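Ranier list, household goods thread
Date: 15/10/2020
Subject: Re: butcher block care, and the small stuff that lives on it

> We have the same alternating-plank top from Odoi and it has started to
> go gray near one end. Do you oil the whole surface or just the bad
> patch? Also, what do you keep on it permanently? Ours has turned into
> storage.

Oil the whole surface. A patch always shows as a darker island on the pale planks. My routine is below. Replies to the rest follow under the second heading.

1. Clear the top. Play food goes back in the slotted basket, the towel gets folded, and the cloth bag and the succulent are the last to move.

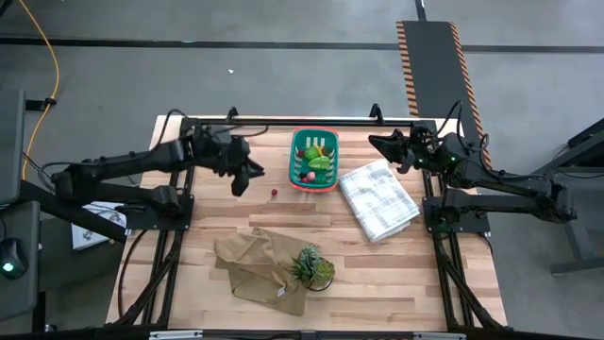
2. Sand along the grain, 1000 grit, by hand. Wipe off the dust with a barely damp cloth.

3. Apply Brelosico oil thin, wait 9 hours, wipe off the excess. Apply 2 coats. A third coat stayed tacky on mine for 5 days.

4. Next full treatment in November, before the heating goes on.

What stays on the top

Plant pots are the main cause of gray rings. Terracotta passes water straight through, and a glazed pot will trap condensation under its foot. Use a cork disk with either. Succulents need little water, but take the pot to the sink for it anyway. Cloth bags left lying flat hold moisture too, so hang them up if they come in wet.

The slotted sides on the basket let the play pieces dry after washing. A solid bin does not, and the pieces at the bottom get a film.
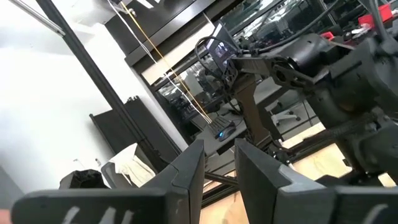 On light and finish: Gendar sells a satin version of the oil and a matte one. I use the matte. The wall on the left is plain white and brightly lit, and a glossy top next to a wall like that shows every wipe mark. Satin would be fine in a darker room. Test either one on the underside first and let it cure before judging the color.

I have not tried the hard wax on this top. If anyone has removed it from butcher block without a machine sander, please post the grit sequence.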